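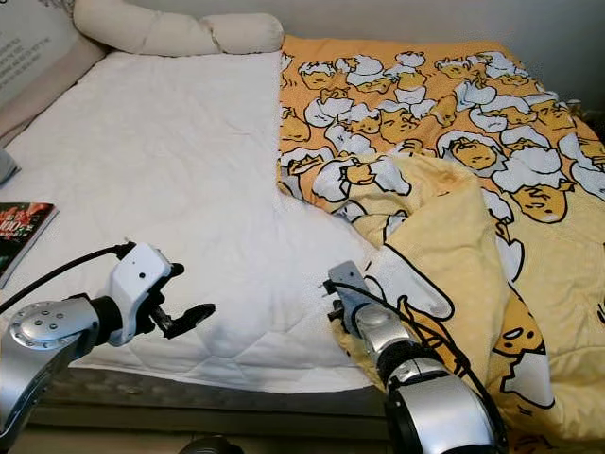 Home Our Story Bedding Washing Guide Visit Us

About Stusetti

Stusetti is a family company which makes and sells bedding. We started with one sewing machine in the flat of Emilian Dumitrescu, who before was repairing curtains for hotels. His first customers were neighbours, and they asked always for the same thing: covers that stay soft after many washings.

Today we are 8 people in one workshop, with a small shop on the ground floor. Our cotton comes from the weaving mill Tenska, and the filling we buy from Gradaria. With both we work already many years and we know the people there by name.

Every new cloth is washed in our own machines before we decide to sell it. If the colour goes pale or the seams pull, we send it back. In a usual year we sew 2,000 covers and 600 pillows, the biggest part of them in the months before December.

We also repair. Please bring your old comforter clean and dry, and we will tell you the price before we begin. On Wednesday the shop is open until 7 in the evening, for those who work late.

Contact | © Stusetti | Back to top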